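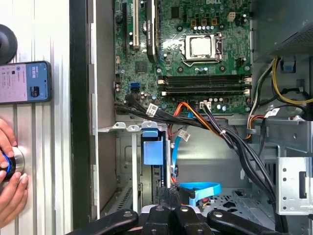

Waneo notebook, caddy insertion, Tuesday

Finally ran the compliance sweep I've been going on about since July. Short version: the tilt-first approach is really good and I want everybody to try it before Mayu's visit.

Old method, for anyone picking this up cold: line the blue drive caddy up with the bay from the wrist view, go in dead straight, stop on a force spike, back off, try again. Fine when the case is exactly where the model thinks it is. When the case has crept along the slats a bit, it jams on the bay lip and then the retry loop just grinds away at the same spot.

New method: come in with the nose of the caddy dipped, touch the lower edge of the bay on purpose, then rotate up to level while keeping a light push. The contact does the aligning for us. It's the trick we all use by hand with a stiff drawer, and I can't believe it took us this long to write it down as a motion.

Settings for today: Ziltness controller on the insertion arm, lateral stiffness dropped to 210 N/m, push axis left as it was. Policy trained on 774 teleoperated demos, same Bedoya set as before with the bad grasps taken out.

Morning runs were shaky, my fault, I'd left the old wrist offset in the config. Fixed before lunch and it was like a different robot. Straight in, tilt, level, push. I may have shouted.

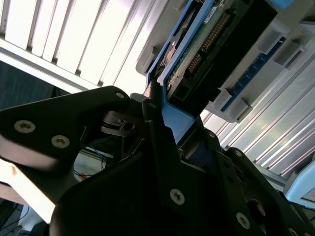
Hideaki Katayama

Grip notes. Hold the caddy by the lower tab, well down in the jaws. If the fingers close too high they foul the bay before the caddy is home, and the force trace looks exactly like a proper seat. That one fooled me twice. Cure is to check travel as well as force, so the done signal now wants both. Tuncay has the patch, it's on the nirkar branch, please pull before running anything.

Cables are still the weak point. The loop of blue SATA cable can wander into the wrist view, and the detector sometimes takes it for the caddy because the colour is close enough. I tried masking by shape, which helps a lot, but the mask is slow and I had to drop the update rate. Would love a better idea. Sheila suggested training on frames with the cable dressed in odd positions, and that's probably the right answer, just a dull afternoon of moving cables.

Also tried the same motion with no vision at all after the first contact. Didn't expect much, and it coped! Once the lower edge is found, force alone seems to carry it the rest of the way. Need to repeat this properly with the case shifted by hand between runs, otherwise it proves very little. But if it holds up we can stop worrying about the gripper blocking its own view of the bay, and that has been a misery for months.

Log is 2366 frames of wrist video plus force, in the shared folder under today's run name. I haven't trimmed the start.
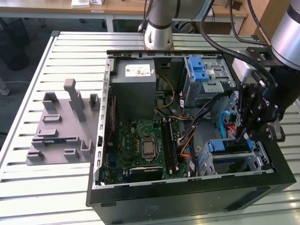
Yuto Sakamoto read this over and thinks the stiffness change is doing most of the work and the tilt only gets the credit. Fair point, I changed both in one go. He wants straight-in runs at the new stiffness, and tilt runs at the old one, same case positions for each, before we tell Mayu Ichikawa anything. Agreed. He also asked for the release to be scored separately, so a caddy that seats and then gets dragged back out by the fingers counts as a miss.

To do:
straight-in at 210
tilt at old stiffness
blind runs, case shifted
odd cable positions (bring music)
ask Tuncay if the travel check can use the filtered signal, raw one is noisy near the stop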